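Ein Tisch, an dem man bleiben möchte

Als ich am späten Vormittag in die Werkstube Wetgate komme, räumt Marleny Villca noch Papier von einem Stuhl, damit ich mich setzen kann, und fragt dreimal, ob ich nicht doch einen Tee möchte. Ich möchte. Reden wollen wir über ihren Tisch, an dem seit acht Jahren geklebt, geschnitten und sortiert wird.

»Ich wollte unbedingt helles Holz«, sagt sie, »und runde Ecken, die vor allem! Früher hatten wir einen Tisch mit scharfen Kanten, und ich hatte ständig blaue Flecken an der Hüfte. Bei diesem hier hat mir sofort gefallen, dass man die Maserung sieht, und sogar das kleine runde Kabelloch mag ich inzwischen, obwohl mir da schon so manche Büroklammer hineingefallen ist.«

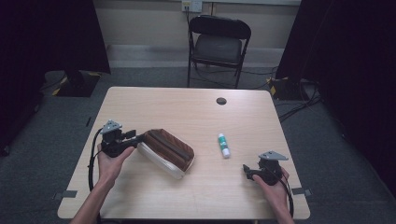 »Beim Kleben bin ich altmodisch«, erzählt sie weiter. »Ein Klebestift, fertig. Flüssigkleber hatten wir auch einmal, den hat Emiliano mitgebracht, und danach haben wir zwei Nachmittage lang geschrubbt. Der Stift verzeiht viel mehr. Nur die Kappe muss gleich wieder drauf, das sage ich wirklich jedem, der sich zu uns setzt, auch den Erwachsenen — denen sogar besonders.«

Aufgeräumt wird bei ihr nach Gefühl. Was am nächsten Morgen wieder gebraucht wird, darf liegen bleiben, der Rest wandert in die Schublade. Bhavana Arumugam, mit der sie sich die Werkstube teilt, hätte es gern strenger.
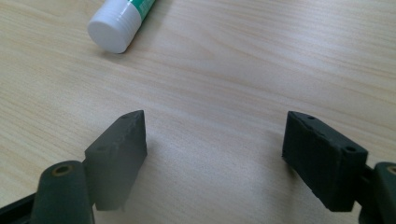
»Sie legt alles parallel zur Kante, und ich komme dann und bringe es wieder durcheinander«, sagt Villca und lacht. »Aber wir haben uns gut eingerichtet, wir zwei. Im Juni waren fünf Leute gleichzeitig am Tisch, da kam es auf gerade Linien wirklich nicht mehr an. Und abends wische ich einmal drüber, mit einem feuchten Tuch, mehr braucht so eine Platte gar nicht.«

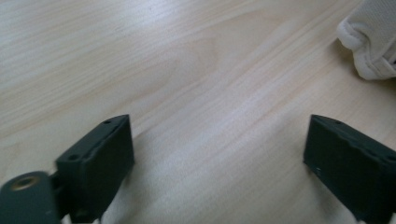
Helles Holz in der Werkstube Wetgate.

Ob sie den Tisch je austauschen würde? Sie streicht mit der Hand über die Platte und überlegt eine ganze Weile. »Größer dürfte er sein«, sagt sie dann, »aber dann bekämen wir ihn nicht durch die Tür.« Mein Tee ist inzwischen kalt, und sie setzt schon neues Wasser auf.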